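Category: News > Company Announcements > Workplace Services

Remach to Open Office Furniture Reuse Center in Irkport

IRKPORT, 26 December 2023 – Remach, a supplier of refurbished office furniture, today announced that it has signed a lease on a former print works in Irkport and will convert the building into a repair and resale center. The site will be the company's third and will handle desks, seating, shelving and storage cabinets collected from offices that are closing, moving or reducing their floor space.

The center will take over work now divided between two smaller workshops. Items will be inspected on arrival, repaired where needed and offered for sale or long-term rental. Pieces that cannot be returned to use will be taken apart, and sound hinges, handles, locks and drawer runners will be kept as spare parts.

Remach collected furniture from 21 office sites during its most recent contract year. A single clearance for Jayasinghe, the property management firm, yielded 364 items, most of which have been placed with new users. Storage units made up the largest share of that clearance, and demand for them remains strong among schools, clinics and small firms.
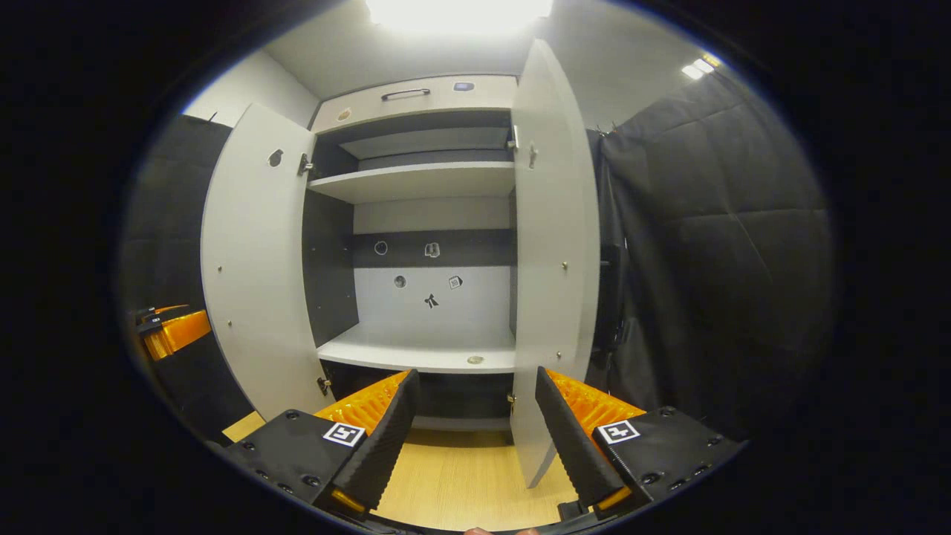
Jayasinghe said in a statement that its tenants had asked for years for a simple way to pass on furniture at the end of a lease, and that it would offer the Remach collection service in all of its Irkport buildings. The firm added that it hoped other landlords in the city would write similar terms into their agreements.

Delivery and collection will be carried out by Staltus under a separate contract. Staltus will provide covered vehicles and trained crews, and customers will be able to book both services through one order form. Existing customers of the two workshops do not need to take any action. Open orders, rental agreements and repair warranties will transfer to the new center on their current terms.

Furniture sold from the center will carry a repair warranty covering moving parts, including doors, drawers and locks. Replacement keys may be ordered by lock number. A price list and collection terms are available from the Remach sales office on request.

We use cookies to improve your visit and to measure site traffic. By continuing to browse, you agree to our cookie policy. Accept | Manage settings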